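Doltero Community Workshop, Nyitrai Street
Monthly safety walk-round: checklist and comments
Walk-round by Ildikó Bárány and Miklós Erdős, April
Key: OK = no action. A = action needed. N/A = does not apply this month.

1. Entrance and ways out

1.1 Front door opens fully from inside without a key. OK
1.2 Rear door opens fully from inside. A
Comment: Door sticks on the frame in the last few centimetres. It opens with a shove but a child or an older visitor would struggle. Jenő Pálfi to plane the edge before the next open evening. Carried over from March.
1.3 Corridor clear along its whole length. OK
Comment: The bicycles have gone. Please keep it that way.
1.4 Exit signs lit. OK
1.5 Rear step edge marked. A
Comment: White paint worn through on the left side.

2. Fire

2.1 Extinguishers in place, pins and seals intact. OK
2.2 Extinguisher service labels in date. A
Comment: The one by the kiln room is due next month. Réka Juhász has the engineer's number.
2.3 Fire blanket in kitchen. OK
2.4 Alarm test carried out and written in the book. OK
Comment: Tested at 9.15. Sounder in the upstairs toilet is quieter than the rest but can be heard with the door shut.
2.5 Oily rags in the lidded metal bin. A
Comment: Two found on the windowsill in the finishing room, with linseed oil on them. These can heat up and catch fire without a flame near them. Third month running. Notice to go up at eye level.

3. Electrical

3.1 No damaged plugs or leads in use. A
Comment: Lead on the small bench sander has tape over a nick in the outer cover. Taken out of use, tagged and put on the repair shelf.
3.2 Extension reels fully unwound when in use. OK
3.3 Portable heaters stored away from curtains and timber. OK
3.4 Fuse board accessible, 900 mm clear in front. A
Comment: Stack of chairs in front again. Moved during the walk-round. Floor to be taped.
3.5 Asset stickers match the register. A
Comment: Item 3364 (glue pot) is on the register but we could not find it. Noémi Bodnár thinks it went to the Stostel loan shelf. To be confirmed or struck off.

4. Tables and work surfaces

4.1 Tables steady, no rocking. OK
4.2 Coverings flat, with no raised edges to catch a sleeve or tool. See comment.
Comment: Covers should be smoothed out at the start of each session. A wrinkle under a cutting board will tip it.
4.3 Coverings free of grit and offcuts. See comment.
Comment: Brush down before use, and shake cloths outside, never over the floor. Stains can stay if the surface is sound.
4.4 Boxes kept off the floor and away from walkways. OK
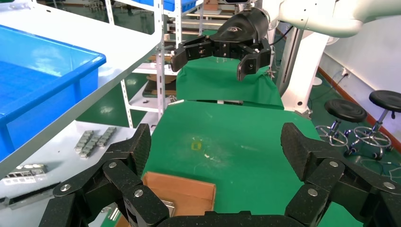
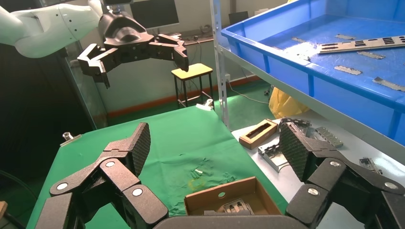 Section 4: green table covering. Specks of debris in the first photo, wrinkles in the cloth in the second.

5. Hand tools and machines

5.1 Chisels and knives in racks or with guards on. OK
5.2 Guillotine blade guard in place. OK
5.3 Pillar drill guard adjusts and stays where it is put. A
Comment: Thumbscrew is worn and the guard drops. Drill locked off. New screw ordered from Indden; the old one is a 6 mm.
5.4 Emergency stops tested. OK
5.5 Eye protection beside each machine. OK
Comment: Several pairs are badly scratched. Usable, but replace when money allows.

6. Substances

6.1 Solvents in the locked cabinet. OK
6.2 All containers labelled. A
Comment: Unlabelled jam jar of clear liquid behind the sink. Smelt of white spirit. Decanted into the waste drum. Do not use food jars for anything but food.
6.3 Data sheets in the red folder. OK

7. First aid and welfare

7.1 First aid box stocked against the list. A
Comment: Short of medium plasters and eye wash. Burn dressings fine.
7.2 Accident book present, entries complete. OK
Comment: One entry, a splinter.
7.3 Hot tap temperature comfortable. OK
7.4 Toilets clean, lock works. OK
7.5 Room numbers displayed, main hall limit 30. OK

Actions outstanding
Rear door: Jenő
Step paint, floor tape at fuse board: Miklós
Extinguisher service, first aid stock: Réka
Rag notice: Ildikó
Sander lead, drill guard: Jenő
Glue pot: Noémi

Tagged items must stay on the repair shelf until Jenő has signed the tag. Next walk-round in May, starting from the kiln room end.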